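Fendlow Allotment and Gardens Association
Minutes of the General Meeting held in June at Parry Hall, Fendlow, at 7.00 pm

Present: Farzana Malik (Chair), Perihan Özkan (Secretary), Lempi Seppälä, Kerttu Sjöberg and 16 plot holders, as listed in the attendance book.
Apologies: Kerttu Rautiainen.

1. Minutes of the previous meeting
The minutes had been circulated. One correction was made under item 5, where "Jesach Road gate" should read "Jesach Lane gate". With that change they were approved and signed by the Chair.

2. Matters arising
The lock on the Jesach Lane gate has been replaced and new keys issued. Plot holders who have not yet returned an old key were asked to do so. The Secretary confirmed that the parish had been written to again about the overhanging sycamore. No reply had been received.

3. Finance
Lempi Seppälä presented the accounts to the end of the previous month. The balance of the current account stood at £827. Rents had been received for 86 plots and four remained unpaid. It was agreed that the Secretary would write to the plot holders concerned, allowing the usual period of grace under rule 9. A member asked whether rents could be paid by bank transfer. Lempi Seppälä replied that this was already possible and that the details were printed on the back of the rent notice.

4. Water supply
The Chair reported low pressure at the standpipes on the Dravby side. The water company had inspected the meter and found no fault on its side of the boundary. The meeting discussed whether the pipe beneath the central path should be dug up or a second line run along the hedge. Several members preferred the hedge route, which would leave the path open during the growing season. Kerttu Sjöberg asked that the tanks be kept covered whichever route was chosen.
Resolved: that two written quotations be obtained for the hedge route and brought to the next meeting.
Action: Kerttu Sjöberg.

5. Bonfires
Two complaints had been received from residents of Jesach Lane concerning smoke in the early evening. Members were reminded that no fires may be lit between April and September. A proposal to extend the ban to the whole year was put to the vote and lost. The present rule stands and will be displayed on the noticeboard.

6. Vacant plots and waiting list
The Secretary reported that plot 16 had been given up and was heavily overgrown with bramble. It was agreed to divide it into two half plots before offering it to the next names on the waiting list. The deposit for a half plot will be the same as for a full one.

7. Summer show
The show will take place in the main room at Parry Hall. Kerttu Rautiainen had sent a draft schedule of classes, which was accepted with the addition of a class for soft fruit. Entry forms are to reach the Secretary by noon on the day before the show.

8. Any other business
A member asked that wheelbarrows be returned to the shed after use. This was noted.

There being no further business, the Chair closed the meeting at 8.40 pm. The next meeting will be held at the same place, on a date to be announced on the noticeboard.
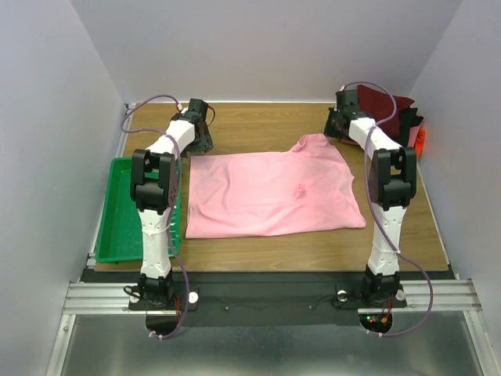

Copies of these minutes may be had from the Secretary. Corrections should be sent to her in writing before the next meeting.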